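Bedding & Throws

The Gatholm quilted blanket, two months in
Posted in November by the Cloutier House blog
14 comments | 2 shares

I put off buying a new blanket for ages, mostly out of stubbornness, and then Golham had the Gatholm on sale and I caved. I paid 429 for the big one, which made me gulp a little (my last one cost 100 and lasted through college!), but I'd been eyeing the gray and white for so long that I just went for it.

First thing, it's puffy. The pattern is all these uneven rounded patches, kind of like cobblestones, and the surface has a fuzz to it that my feet love at six in the morning when I've kicked off everything else. It's heavier than I figured from the listing, but I don't wake up sweaty, and it stays put all night.

Washing is where I'd knock off a point. It barely fits in my machine, and it took two full dryer cycles before the middle felt dry. I used the Drilent gentle stuff and the fuzz came out fine, no clumps, though the lint trap was something else. I'd go to a laundromat next time.

It picks up crumbs too, so no toast in bed. And the corners are rounded, so if you like a sharp hotel-style tuck you'll be annoyed. I'm not a tucker, I just fling it and go!

Golham says they've got some 2,000 reviews on this one, and plenty of folks complain about the price. Fair enough. I'd still buy it again, but wait for a sale.
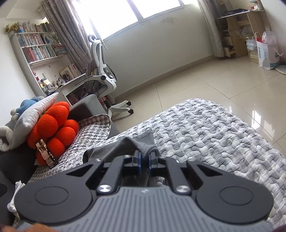 If you're stuck between colors, gray and white goes with pretty much anything you pile on the bed, loud cushions included. I'm already tempted by the smaller size for the couch.

Contact | © Cloutier House | Back to top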